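Rules on the bench

Dumisani Msimang keeps the operating rules for the robot arms at Drulell on two sheets of paper, taped to the wall beside the power switch. He wrote most of them himself. The first version ran to eleven pages.

"People signed it and then didn't read it," he says. "So I cut it down to the parts I was willing to stop someone's work over."

Drulell runs small arms on tabletop handling tasks, mostly picking, placing and opening things. The company logged 587 sessions last year under the old rules and 424 so far under the new ones. Msimang reads the log himself, usually before 7 a.m., when the room is quiet.

The rule he gets asked about most concerns the table. Before a session starts, the operator clears away anything the task sheet doesn't list and checks what is left against the sheet. Loose paper and coffee cups go on a shelf by the door.

"A cup is a small thing until the arm swings through it," he says. "Then you've lost the afternoon."

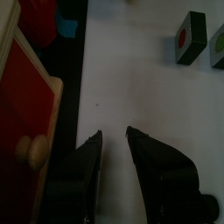
The gripper over a white tabletop at Drulell, with black blocks marked with colored dots and a red-fronted wooden box with a round knob.

The second sheet covers people. Hands stay out of the reach area while the arm is powered, and a paused arm counts as powered. The operator calls out before restarting, even when working alone. Msimang admits that last part is unpopular.

Anderson Bittencourt, who came over from Trirkeo in October, was one of those who objected. "I felt silly talking to an empty room," he says. "After a month I stopped noticing. Now I do it at home with the blender."

Fingers are inspected at the start of every shift and after any hard contact. If a tip is chipped or has shifted, the session ends and the entry is marked – no finishing the run first. Operators can't be asked to make up lost sessions the same day. Msimang fought for that one.

"If stopping costs you your lunch, you won't stop," he says.

He is now working on a rule for handovers between shifts. The draft is half a page long, and Bittencourt has already sent it back with notes.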